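搜索本站 请输入关键词 搜索 高级搜索

给零件一个浅盒子

我一直觉得,一张工作台好不好用,看的是桌上那些不起眼的东西放得顺不顺手,工具贵不贵倒在其次。说这话的时候我自己也有点心虚,毕竟我年轻时在 Haston 那边的小作坊里学活儿,最不爱干的就是收拾,师傅在前面走,我在后面把螺丝往抽屉里一扫,哗啦一声,心里还挺痛快。后来年纪上来了,眼睛花了,为了找一颗垫圈能趴在地上摸十分钟,才慢慢回过味来。

所以这篇想替两样东西说几句好话,一样是带透明盖子的零件盒,另一样是纸板做的浅托盘。顺便也说说铺在桌上的黑布,还有那团谁家都有的、理也理不清的线。

先说黑布。有人嫌它沾灰,有人嫌它压得屋里暗,我倒是很喜欢。银色的小件落在上面,一眼就看得见,热熔枪往上面一躺,也不会像在光板桌面上那样滑来滑去。布上有折痕没关系,熨不熨都行,我从来不熨。墙上有几道印子也没关系,干活的屋子嘛,墙要是雪白雪白的,我反而不敢伸手了。

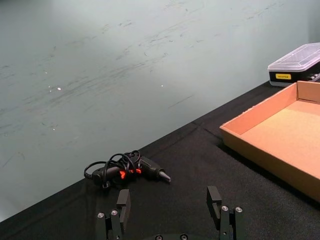
Valdir Honorato 读了初稿以后写信来,说他不同意黑布这一条:他修了半辈子收音机,桌上铺的一直是浅色毛毡,黑色的螺丝、黑色的胶圈掉在黑布上,跟掉进井里一样,他劝我至少在手边留一块浅色的地方。

这话说得有道理,我想了两天,觉得他其实是在帮我讲纸托盘的好处。浅褐色的瓦楞纸板,四边矮矮地立起来,往黑布中间一放,浅色的地方不就有了吗?亮的东西放布上,暗的东西放盘里,两头都照顾到了。我家里那只是拿 Florano 寄来的包装箱裁的,裁得歪歪扭扭,有一条边还毛着,用到现在也舍不得换。

有朋友问我,为什么不买一个正经的塑料盘或者铁盘,又花不了几个钱。当然可以买,我也买过,用了一阵就拿去放钥匙了。纸盘轻,单手就能推到一边去;纸盘软,金属件搁进去声音是闷的,夜里干活不吵人;纸盘还可以随便写字,我喜欢在边上记下这是哪一台机器拆下来的,写满了就翻到外面接着写。最要紧的是它浅。深的容器会让人偷懒,什么都往里丢,丢到最后成了一个垃圾桶;浅的放上几件就满了,满了你就得停下来想一想,哪些该装回去,哪些该收进零件盒。

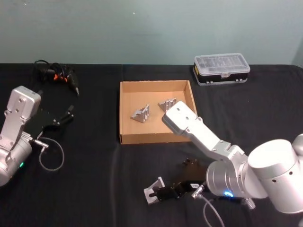 说到收进零件盒,又是另一门功夫。我的分法很笨,按用途分,不按尺寸分。装角码的那一格,大的小的、配它的螺丝,统统放在一起,因为我找东西的时候脑子里想的是“我要固定一个角”,从来不是“我要一颗多长多粗的螺丝”。Maiara Mendonça 跟我争过好几回,她是按尺寸分的,每一格都贴标签,格子里的东西倒出来能排成一条直线。去年三月她来我这里帮忙,顺手替我重新分了一遍,分得漂亮极了,可我整整一个月什么都找不着,最后还是悄悄地换了回去。她后来知道了,也没生气,就是叹了口气。

我现在的看法是,分法没有高低,但是一张桌子最好只用一种分法,几个人共用的桌子尤其如此。大家坐下来喝杯茶,把这件事商量定了,比买再多的盒子都管用。我们在 Durunlow 办的修理日,头一年就吃了这个亏:零件盒有六只,每一只都是不同的人按不同的脾气装的,来的人要找一颗自攻钉,得把六个盖子全掀一遍。那天登记要修的东西有 96 件,修好的 65 件,剩下的不能都怪零件盒,可它多少得担一点责任。

至于盖子,我坚持要透明的。标签会掉,会褪色,字小了也看不清,隔着盖子能瞧见里面的影子,哪怕只是个大概,心里就踏实。
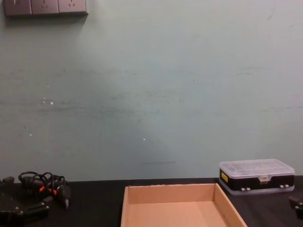 托盘用完了要不要清空?
每次收工都清空。里面的东西要么装回机器,要么回零件盒,实在认不出来的,放进一个小纸袋,写上月份,挂在桌边。

我知道这条最难做到。干到晚上十点多,腰也酸了,谁不想灯一关就走呢?我自己十次里也有三四次做不到。可是第二天坐下来,面前是一只空空的托盘,那种感觉真是好,像是有人替你把昨天收拾干净了,今天可以从头来过。要是盘里还堆着昨天的弹簧和卡扣,光是回忆它们从哪儿来的,半个上午就没了。Araújo 那间旧货铺子的柜台底下,有满满一抽屉这样没有来历的零件,店里的人说少说也有 4,000 个,没有一个舍得扔。我每次去都要拉开看看,看完了回家就老老实实清托盘。

最后说说线。电源线、接头线、热熔枪后面拖着的那一截,我试过扎带,试过魔术贴,也试过卷在纸筒上,都坚持不了多久。现在我想开了,线可以乱,但要乱在一个地方,堆在桌子左后角也好,右后角也好,别横在托盘前面就行。手伸出去碰不到线,这张桌子就算及格。
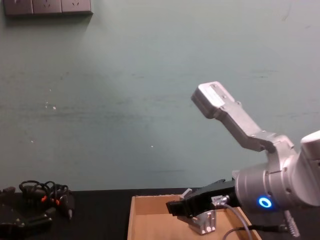
社区修理小组 · 工作台与工具组

写到这里,大概有人要笑我,为了一只纸盘子啰嗦了这么多。笑就笑吧。我见过太多热心的年轻人,第一次来修东西,兴冲冲地拆开,拆完了对着一桌子零件发愣,然后就再也不来了,我总觉得可惜。他们手一点儿都不笨,缺的往往就是手边一个浅浅的、能把零件拢住的地方。下回谁家拆了包裹,纸箱先别急着踩扁,裁一只试试,边留两指高就够了。要是裁得不好看,拿来给我,我那只更难看。

相关文章
旧毛毡还能铺在哪里
热熔枪的胶条该怎么存放
答读者:零件盒的隔板松了
一颗螺丝拧花了以后
修理日要带什么来

最后更新:十一月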